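Limow Papers in Everyday Things
Home Issues Contributors Submit Search

Soft Things on Hard Tables: Sorting, Handling and Keeping Plush Toys
Fuseini Yakubu
January

3. What the fabric does to the sorting

I said in the last section that I'd get to the toys themselves, so let's get to them. When I started going through the Jallton lot I thought the sorting would be the easy bit (600 plush toys, a long table, plenty of tea) and the writing would be hard. I had it backwards. I could describe a toy in a sentence or two, but deciding which pile it belonged in took me most of January, and I changed my mind about the piles more than once.

My first go was to sort by animal, the way nearly all the earlier lists do. Figueiredo's household lists have bears, rabbits, dogs and a big leftover group called "other", and I copied that because it was there. It fell over by lunchtime. So many soft toys are only loosely any animal at all! You get a floppy ear that could be a rabbit's or a spaniel's, or a few stitched marks on the cheeks that might be whiskers and might just be a bit of fancy work. Two of us sorted the same box separately and our piles hardly matched, and neither of us could say the other was wrong.

So I switched to fabric, and that's the scheme I've used for the rest of the paper. I ended up with 3 surface groups: short smooth pile, long shaggy pile, and what I've called looped or fuzzy, meaning anything with that towelling sort of feel. The last group is the one I've grown fondest of, and it's also the one that gives the most bother. It grabs lint, it hangs on to crumbs, and it takes a fair while to dry right through. Fuzzy trim is worse again, being usually paler than the body, so it shows every mark first. If you want to know how much a toy has been carried about, look at the trim before you look at anything else.

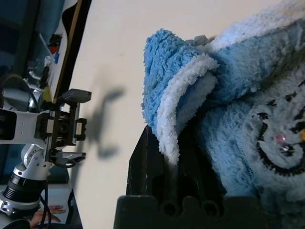

Figure 2. Light-blue plush toy with white fuzzy trim on a cream-white tabletop, leaning on a black holder. Part of the stitched face is showing, with a small pink gem.

Faces come next, and I'll admit I went in with a bias. I grew up with button eyes and I like them. But sewn faces hold up so much better in the wash, and they fade evenly, which keeps the expression more or less what it was. A single curved line of black thread will read as a smile from right across the room even when the rest of the toy has gone flat. Add-ons are another story. Little sparkly gems, plastic noses and glued dots all get their own column in my table, because they decide how a toy can be cleaned. Anything with a gem gets sponged by hand in my scheme and never goes in the machine, no matter what the label says.

Then there's the matter of how a soft toy sits. I hadn't planned to write about this at all - it crept in from my own notes, where I kept scribbling "won't stay up" beside one entry after another. A plush toy doesn't really stand on a table. It slumps, or it leans on whatever is nearest, and over the months the stuffing moves to suit. I started noting what each toy had been propped on when I first looked at it, and those supports turned out to be a very mixed bunch: books, tins, desk racks, other toys. Hard supports with ridges are the ones I'd watch. Looped fabric seems to settle into them, and I've found faint lines in the pile that took a good brushing to lift. I can't put a number on that yet, and I'd be glad if somebody with more patience had a go.

Colour I've mostly left alone. The Castell guide has a colour chart and I did try it, but pale blues were hopeless for me. The same toy came out as one shade on a cream table in the morning and quite another beside a dark cabinet after tea. In the end I wrote plain words, "light blue", "grey", "darkish pink", and moved on. A reader who wants better will need a proper lamp and steadier eyes than mine.

One last point before the washing trials in section 4. Ears and flaps should be recorded as they lie and then again once they've been straightened out. I skipped this for the first few boxes and had to go back and redo the lot, grumbling the whole way. A folded ear hides its own lining, and the lining is often the cleanest fabric on the toy, so it's the nearest thing you'll get to the colour it was when it was new.

Recent in this series
Buttons, Beads and Glue: Fastenings on Small Toys
The Castell Colour Chart Revisited
Shelf Wear in Family Playrooms
A Short Note on Stuffing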